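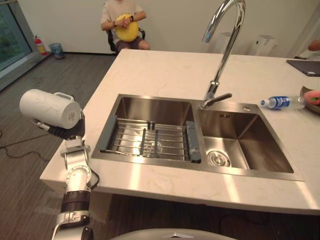 Leleo on the harbour road - worth it for a big family meal?

Posted by saltmarsh_jo, December

We need somewhere for my parents' anniversary, 14 of us including three children and one coeliac. Leleo has been suggested twice now. I have only had a coffee there. Has anyone eaten there with a large group recently? Main worries are noise, how long the food takes and whether they split the bill.

brackenfold
Went in the autumn with nine. Food was good, service slow at the start and fine after that. The lamb shoulder is the thing to order. It comes in a dish for the middle of the table and they bring flatbreads without you asking. Puddings are ordinary.

They would not split the bill. One card or cash, that was it.

tidewrack46
They split ours. Four cards, no fuss. Might depend who is on.

Don't sit by the bar if you have older people with you. The coffee machine goes all night and my father could not hear a word. Ask for the back room, it has a carpet.

brackenfold
Back room has a minimum spend now. I was quoted 196 before drinks, which 14 people will get past easily, but ask.

oldquaylad
I'll go against the grain. We had two mains sent out cold and the third forgotten. They took one of them off the bill and that was all. For the same money I would go to Malik, where the portions are bigger and you can park. The grilled aubergine there is better than anything I have had at Leleo.

pennywort
Malik is good but it is one long room and every sound bounces off the tiles. I would not take 14 there if noise is the worry. Also their kitchen shuts at 9 and they mean it.

oldquaylad
We were served at twenty past nine in the summer.

pennywort
Summer hours are different. It's on the door.

saltmarsh_jo
Thanks all. We would be sitting down at half six so closing time is no problem. Any views on gluten free at either?

tidewrack46
My sister is coeliac and eats at Leleo every couple of months. They have a separate fryer and will tell you which sauces have flour in. Ring ahead and say it again when you arrive. She won't eat at Malik, the bread is everywhere.

fennel_and_rye
Has anybody mentioned Zernoneo? Set menu, small plates, they do a table of 16 upstairs. No lift though.

brackenfold
Zernoneo is lovely food but the children would be hungry. Mine had chips on the way home.

fennel_and_rye
They do a pasta dish for children if you ask. It isn't on the menu.

oldquaylad
Nice place, but the wine prices are daft. The list starts at 30 a bottle. Leleo has a house red from Brostex that is perfectly drinkable and a good bit less.

pennywort
Agree on the Brostex red. The white is thin.

saltmarsh_jo
No lift rules out Zernoneo, my mother can't do stairs. I rang Leleo this afternoon. Back room is free on the night we want, minimum spend is still 196, and they will split the bill up to four ways if told beforehand. They want the food order two days ahead for anything over ten people. Deposit is 46, taken off the total.

brackenfold
Get two of the lamb shoulders for that many, and a third if your lot eat like mine. The menu says each one feeds six but it is nearer five.

tidewrack46
Car park behind the chandlery is free after 6. The one opposite Leleo isn't, and they do check.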